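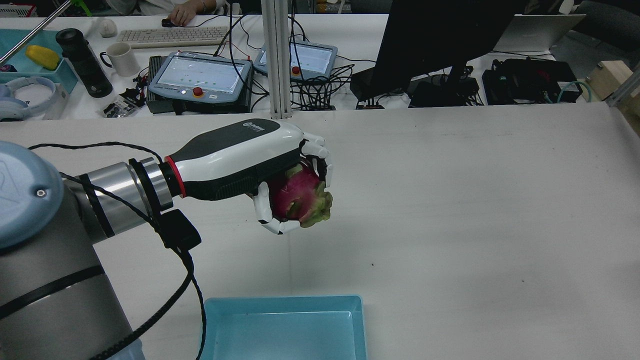
Open Day Talks – Speaker Notes

Home | Talks | Visits | Contact

Good morning, everyone, and thank you for giving up part of your Saturday. (Wait for the back rows to settle.) I'm going to talk for 30 minutes about our visit to the Ikberg workshop, and I'll try hard not to wander, though those of you who came in October will know how that goes.

Start with the dragon fruit. I do love that colour – such a loud pink, with the little green tips – and those white fingers curled around it, with the thumb coming in from underneath. Ask the room how they'd pick one up themselves. Let them have a go with their own hands in the air, it warms people up nicely.

Then mention the blue tray on the table, and the two pendants on the desk behind, each with its red emergency stop button. Someone always asks about safety, so you may as well get there first.

Next, the Wata people's story about the 1,000 practice grips. Tell it slowly. Skip the Bangera budget unless asked!

Before questions, remind them that the Stevetti demonstration is in room 919 after morning tea, and that groups of 4 go in at a time, so please be patient with each other at the door.

Contact the open day desk | © Ikberg Open Day | Back to top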